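Filed under: Support > Hand-held grippers > Checks and good practice

This site uses cookies to remember your login. Accept all / Manage settings

Ticket 2485, status: open

Hi all, me again with the Drundby gripper! Short version: our start-of-shift check sheet says "open fully, confirm tips are level, confirm pads are clean", and two of us keep getting different answers from the same tool. Ľubomír passes it, I fail it, and then we stand there arguing over a tool that's perfectly happy to carry on working.

I've been through the Prarnetar handbook (section 5, the bit on fingertips) and it says to check against a plain pale background with nothing between the fingers. Fine, did that.
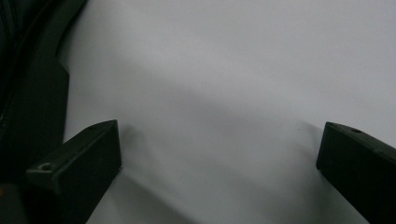

Lejla Omerović

So, fingers apart, nothing held, and the squared-off ends are facing each other as they should. The left one sits lower and nearer to me, and that's what I've been failing it on. Ľubomír reckons it's just the angle you're looking from (he may well be right, grr) and that the rule needs to say where your eye should be. There's a tiny dark speck near the right tip too, on the white, so do I wipe down and start over or does the rule only cover the pads?

Tried so far:
- reseated both fingers, 3 times
- swapped sheets for the older Dirivia one, which doesn't mention level at all
- asked the night shift, who've been ticking the box since February without opening the handbook

Could someone tell me which wording we're meant to follow? I've left the box blank for now and put my initials next to it.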